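Town laboratory opens its doors for water testing

2025-08-07

Residents of Plenusen can now bring water from their private wells to the Karimi laboratory and have it tested without payment. The service started this week and will continue until December.

The town has 1,396 households, and 102 of them are not connected to the public water network. Many of these wells are old, and their owners have never received a written result, said Niloufar Naseri, who leads the laboratory.

"People taste the water and say it is good. But nitrate has no taste, so we prefer to measure it," she said.

Each household may bring 2 bottles, one filled in the morning and one in the evening. Clean bottles are given at the front desk. The results come by post, together with a page of advice in simple words. If a value is too high, the town will pay up to 2,000 euros for a new filter.

Roswitha Oltmanns, who has a well behind her house on the Lilent road, was among the first visitors. She said that she had waited for such an offer for many years.

The laboratory asks visitors to write the depth of the well on the form, if they know it. Farms must use a separate form, which is available at the town hall.

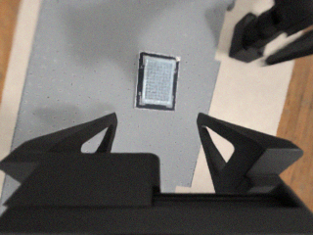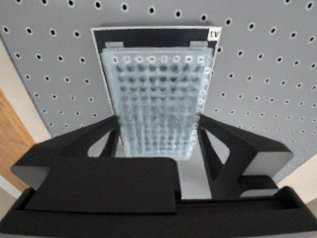
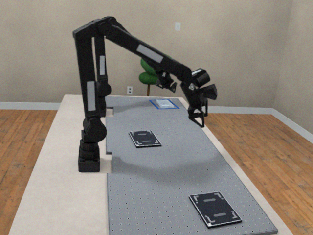
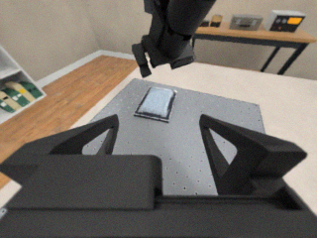 Computer-rendered views. The second shows a well plate in its holder.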